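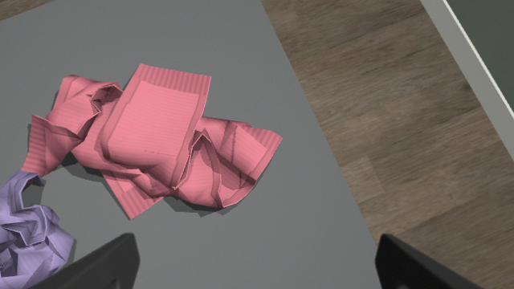 Cloth handling task in the Givus simulator: two crumpled cloths and the gripper fingers.

Call for Participants: Givus Evaluation Study

Bakbridge invites applications to take part in a review of Givus, a simulation kit for training robots to handle laundry and other soft goods. Participants will guide a simulated gripper through a set of folding and sorting tasks and report on the controls, the cloth behavior and the written guide.

Applicants must be 18 or older and comfortable using a desktop computer. Experience with robots is welcome but is not required. The study has places for 30 participants. Each will complete 17 tasks over two visits to the Parry Building and will receive a payment of $300 after the second visit.

To apply, complete the form at the Bakbridge front desk or on the Givus study page. Applications close July 16, 2020. Visits take place in October. Selected applicants will be notified in writing.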